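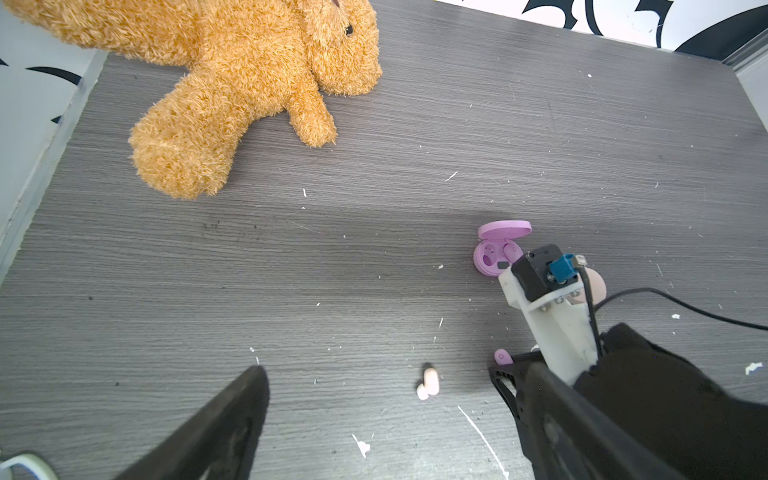 Yatziri Contreras and Phúc Giáp share one arm, one gripper and one table in the student robotics club, where their project, Trola, has been running since January. The goal is a policy that can put wireless earbuds into their charging case. Contreras handles data collection and training. Giáp builds the hardware. They were interviewed together in the club room, with a training run in progress on the machine under the bench.

The task was chosen from a list of household manipulation problems kept by the club's adviser, Consuelo Hinojosa. Most of the list involves cups, blocks and towels. "We had done blocks," Contreras said. "A block forgives you. You can be several millimeters off and still close on it. An earbud has a round body and a short stem, and it will lie on its side in whatever direction it likes. The grasp point depends on which way the stem is facing."

Insertion is the harder half. Each earbud fits one cavity, in one orientation, and the left and right are mirror images. Giáp described the failure modes in order of frequency: the earbud rotates in the fingers during the lift, the stem catches on the rim of the cavity, or the fingertip pushes the case across the table. "The case is light," he said. "If you come in at an angle you are moving the case, and then your target is somewhere else."

The wrist camera sits on a printed bracket beside the gripper. The current bracket is version 7. Earlier versions put the camera higher, which gave a wider view but left the fingertips small in the picture. "At that height an earbud was a smudge," Giáp said. "We lowered the camera and changed the angle so that both fingertips stay in view." The cost is that the bracket can cover part of the work area when the wrist is turned. He considers that acceptable, provided the overhead camera is running.

Bolts replaced glue at version 4. Giáp said the glued joint crept over a long session, and that a shift too small to notice by eye was enough to lower the success rate the next morning. He now checks the plate with a driver before each session and writes the result in the log.

Demonstrations are collected by teleoperation. The team set a first target of 400 and passed it before spring break. The dataset now holds 2653 episodes, including failed attempts, which are labeled and kept. Contreras does most of the driving, with Ximena Tovar taking the evening sessions. "Ximena is slower than I am and her data is better," Contreras said. "She stops above the cavity before she goes down. I was doing it in one motion, and the policy learned to do it in one motion, badly."

Extra objects are placed on the table during collection, a plush teddy bear among them. Contreras regards clutter as a basic requirement. "If you train on a bare table, you get a policy for a bare table," she said. Object positions are changed between episodes from a printed sheet. The people doing the driving do not pick the positions – an early batch in which they did had the case near the center almost every time.

Training runs on a single desktop machine. A full run takes 6 hours, so the team starts one when the room closes and evaluates it the following afternoon. Crescencio Escobedo wrote the evaluation script, which scores the grasp, the transfer and the seating separately. Contreras declined to give an overall success rate until the scoring is finished on the current model. She did say that grasping is well ahead of seating.

Asked what they would change, Giáp named the fingertips. The hard black fingers hold the stem well enough but slide on the rounded body. He has a softer pad in print and wants to test it before the bracket changes again. "One part at a time," he said. Contreras would like a second case in a different color. The order is in, and collection with it starts when it arrives.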